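Let the arm do the cups
Posted 18/10/2022 in Opinion

I run the front office at Saria, and for most of my working life I've been the person who picks things up after other people. Cups, mugs, packaging, the bits left in the bottom of a lunch bag. So when the Pundatari project got going on our floor and I heard they'd chosen clearing and packing as the job to automate, I was thrilled, and I still am!

People expect automation to go after the grand stuff first. Ours went after the counter. We have 40 people on this floor and one long wooden surface where everything ends up, and anyone who has worked in a shared office knows what that surface does to friendships. (We had an email thread about it in February that ran to 17 replies. I wrote four of them.)

A paper cup is a lovely hard problem, by the way. I can grab one while talking on the phone and thinking about invoices. Squeeze too much and it folds, too little and it stays where it is, and you have to come down on it from exactly the right place. Watching the gripper go down into one has made me respect my own hands a good deal more.

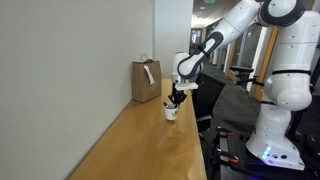
What happens to the people

I don't want to skip this part, as cheerful as I am. Over at Eynon, where I used to work, new equipment arrived and the staff found out by walking in and seeing it. It soured everything. The machines were fine. The silence around them was awful, and good people left over it.

Our floor did it differently, and I think that's why I can be so happy about it. We were asked which chores we'd give away. We were also asked which ones we'd keep, and that second question got much longer answers. I'd keep setting out drinks for visitors, for instance, because it's how I find out who is nervous before a meeting. I'd give away every abandoned mug in the building.

And the mugs have their own trouble. They have handles, they're heavier, they belong to somebody, and the owner has feelings about them. It's a job that needs judgment as well as grip, and so the people who know the office have become the ones the engineers come to with questions. I've had more conversations with them this year than in all the years before it.
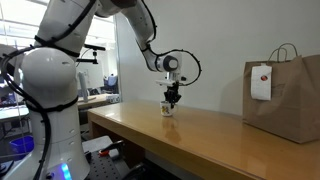 What I'd ask for next

Keep asking us. If the hours come back, let the people who used to do the chores say where those hours go. I'd put mine into the welcome packs for our Fesmont office, which I've wanted to redo forever and which always lose out to the washing up. And please, whoever leaves a spoon standing in the sugar, the arm isn't coming for that one yet, so it's still me.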